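Entwistle Bath Towel, Tan

Sturkiveck Home – Bath – Towels

Item no. 3089
Color: Tan
Sold as: single towel or set of 2
Availability: in stock
Page updated 2026-05-03

The Entwistle is a plain terry bath towel for everyday use. It has looped pile on both faces, a flat woven band near each short end, and a turned hem all the way around. It is sized for an adult and cut to fold down into a compact square for a shelf, a basket or the end of a guest bed.

We have sold the Entwistle in white and gray for several seasons. Tan joined the range in May after customers asked for a warmer color that would sit well with wood cabinets and cream tile. It is a light caramel brown. In strong light it looks closer to gold, and under a warm bulb it can lean orange, so please check it against a swatch if you are matching paint. Swatches are free with any order from the Genero bath range.

Fabric

The towel is all cotton, with no polyester in the ground weave or in the hem thread. The loops are medium length. That makes it slower to dry than a waffle towel and quicker than the Genero Heavy, our thickest bath towel. If you line dry in a small bathroom, the Entwistle is the one we would pick of the two.

Terry pile lies in different directions after handling, and the color will look lighter in some patches and darker in others. A shake or a pass of the hand evens it out. It is not fading or a dye fault, and we can't accept it as a reason for a faulty goods claim.

The band

The band is woven into the towel. It is denser and flatter than the pile and shows as a darker stripe. Most people fold with the band on the outside so that it runs along one edge of the finished square. The band may draw in slightly in the first few washes. Pull it straight while the towel is damp. 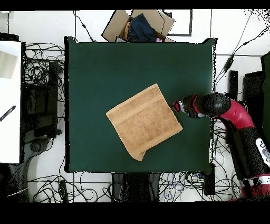
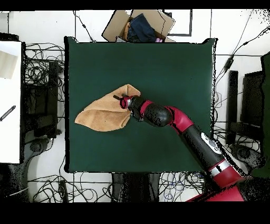

Entwistle in tan, on a dark green tabletop: folded with the band showing (first picture) and crumpled, partly folded (second picture).

Folding to a square

Lay the towel flat with the side you want hidden facing up. Bring the short ends together, smooth out the air, and fold again in the same direction. Turn the long strip and fold it in half, then once more if your shelf is shallow. Finish with the folded edge toward the front and any loose corners at the back.

The Entwistle is soft enough that a bottom layer can slip out at one corner when the square is moved. Tuck the flap under before stacking. For a tall stack, alternate the folded edges left and right so that the pile stays level.

If you prefer rolling, fold the towel lengthwise into thirds first and start the roll at the end farther from the outside band.

Washing and drying

Wash before first use, on its own or with similar colors. New cotton sheds some lint, and most of it comes away in the first two washes. Use warm water and a normal dose of detergent. Skip fabric softener, which coats the loops and makes them take up less water.

Tumble dry on medium, or line dry and finish with a few minutes in the dryer to lift the pile. Shake the towel out between the washer and the dryer. A towel that goes in bunched up will dry unevenly and the hem may set with a twist.

Do not bleach. Do not iron the pile. The woven band can be pressed on a cotton setting if it has puckered.

If a loop gets pulled, cut it level with the rest of the pile using small scissors. Don't tug it. The ground weave holds the other loops in place and the towel will not run.

Hanging loop

There is one cotton tape loop, sewn into the hem on a long side. It is meant for a hook and will take the weight of a wet towel. Customers with a rail can snip it off close to the stitching.

Packaging

Single towels ship in a paper sleeve. Sets of 2 are tied with cotton tape and packed flat in a cardboard box with no plastic bag. Give the towels a good shake when you open the box, as the pile will be pressed down from shipping.

Trade and bulk orders

The Entwistle is also sold to guest houses, gyms and salons. Trade cartons are packed by color, and colors can be mixed across an order but not within a carton. Trade pricing begins at 1000 towels, with a second price break at 2000. Woven name labels can be added to the hem on trade orders. Send us the artwork along with the order form, and allow extra time for a sewn sample.

Returns

Unwashed towels can be returned in their original packaging. We can't take back towels that have been washed or used unless there is a fault in the weave or the stitching. Keep the sewn label on, as we use the batch code on it to trace the fabric.

Goes with

Entwistle hand towel, tan
Entwistle washcloth, tan
Genero bath mat, cream
Skinivo over-door hook rail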